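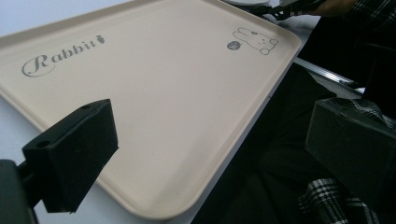
From: Timo Engelhardt
To: Bernenville Kitchen and Tableware list
Date: 18/11/2020
Subject: Re: Rabbit trays, keep or sell as a lot?

I went through the tray boxes last night, so I can answer most of what was asked. The earlier message is quoted so it stays in one place.

> Does the Rabbit tray have a maker's mark on the back? The
> seller in Jovcombe told me they were all Gretico, but the
> ones I bought from her in June have no rabbit on them, only
> the word. I would also like to know if the cream is the same
> cream as the Weidemann cups. Mine look yellow next to them.

No mark on the back of mine. I don't think that settles it either way, as plenty of the plastic pieces I own have nothing on the back.

The front has the word "Rabbit" in gray, with the big looping R, and a very small carrot after the last t. The rabbit itself is a line drawing up in the other corner, lying on its side with its ears out. There is a round dark speech bubble by its head with white lettering. I can't read it and would be glad if someone with a better copy could tell me what it says.

On color, mine is a pale beige that leans a little pink. I would not call it yellow. If yours were stored near a window that could be the difference, but I'm guessing. The Weidemann cups are whiter than either.

Size is 16 inches on the long side with a low rim all the way round. It holds 2 dinner plates if they overlap a bit. I use it for carrying breakfast and it wipes down fine with a damp cloth and dish soap. I don't put it in the dishwasher. An older tray of mine warped that way and now rocks on the table.

As for selling, I would keep the rabbit ones apart from the plain word ones. Lot 147 on the spring list mixed the two and the buyer wrote back to ask for the rest of the rabbits.

I still need a lid for the bread box in lot 264 if anyone has a spare. Cracked is OK.

Timo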